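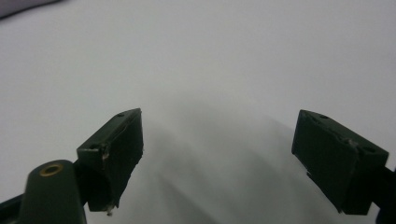 Magazine > Health > Bones and Joints

The wrist you fell on

Most people who trip put a hand out. The wrist takes the weight, swells within the hour and gets wrapped in whatever is in the freezer. By the next morning the question is whether it needs an X-ray.

Said Ait Ali has been a physiotherapist in Vilton for most of his working life, and wrists make up a good share of his winter bookings. His clinic on Ceven Street saw 317 of them last year. Many had been called sprains by their owners for a week or more.

"If you can't turn a key or push up from a chair, get it looked at," he says. "Same if it looks bent, or the fingers are numb."

The bone he worries about is the scaphoid, a small one at the base of the thumb. It has a poor blood supply and can be slow to heal. A break there doesn't always show on the first X-ray, so a doctor may put the wrist in a splint and repeat the film 10 to 14 days later. Pain when you press the hollow behind the thumb is the usual clue.

True sprains are treated more simply. Rest it for a couple of days, keep it raised, use a cold pack wrapped in a tea towel for up to 20 minutes at a time, and take rings off early. After that, gentle movement helps. A brace from the chemist is fine for work but shouldn't become a habit.

Anyone over 50 who breaks a wrist in a simple fall should also ask their doctor about a bone density test. Ait Ali says few of his patients had been told this. One, a retired bus driver, came in for her wrist in June and was on treatment for osteoporosis by September.

Sign up for the Billico weekly health newsletter. You can unsubscribe at any time.

Contact us | © Billico Magazine | Back to top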